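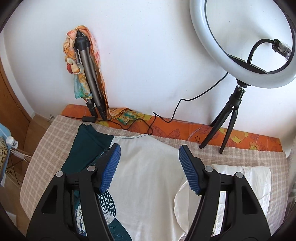

My aunt left me 42 jumpers, tops and things with sleeves, and a house in Tirkport in which every one of them had been put away badly. I have been folding since September. I am not a naturally tidy person, but I have opinions, and the chief one is that a garment with a pattern should be folded so the pattern ends up on top, otherwise you will never find it again and will go out in the grey one. The teal and cream top is the hardest of the lot. It has dots in one place, squiggles in another and dark branching lines in a third, so whichever bit you choose to show, the others sulk. I spread it out on the checked cloth, folded the teal sleeve over on itself and stood there for the length of a radio play.

A few notes for anybody with a similar pile.

The checked cloth stays on the table throughout. It is beige and a dusty sort of pink, and a bit frayed at the back edge, and I won't hear a word against it. Man-lok Fu has offered me a proper folding board from Rusnák. I have the leaflet somewhere.

Sleeves first, always. My aunt did hers last, which explains the state of the landing cupboard.

The white cloth to the right was already folded and is there for moral support. I find it helps to have one finished thing in view – it gives you something to aim at, or at least to resent.

Necklines with a dark trim go face up. Creases you can argue with, but a trim folded the wrong way stays cross for weeks.

Wrinkles get one pass of the hand. Two if visitors are due. The iron is a Zodura and takes so long to warm up that most of the pile has lost its nerve by then.

Score so far: 42 garments, two drawers, one shelf, and a bag for the shop on Filport Road that I keep taking things back out of. The teal and cream one has been in the bag twice. It is currently in the top drawer, dots uppermost.

Posted December 14, 2010

3 comments

Marwa Ouazzani
Squiggles uppermost, surely. You can get dots anywhere.

Čestmír Vávra
I roll mine. My wife has asked me not to mention it at dinners any more. Does the Zodura have the green light or the older one that just clicks?

Alžběta Vondráček
If the top goes back in the bag a third time I would like first refusal please. Am at number 66, the bell doesn't work so knock.

This site uses cookies to remember your settings. By carrying on you agree to this. OK | Find out more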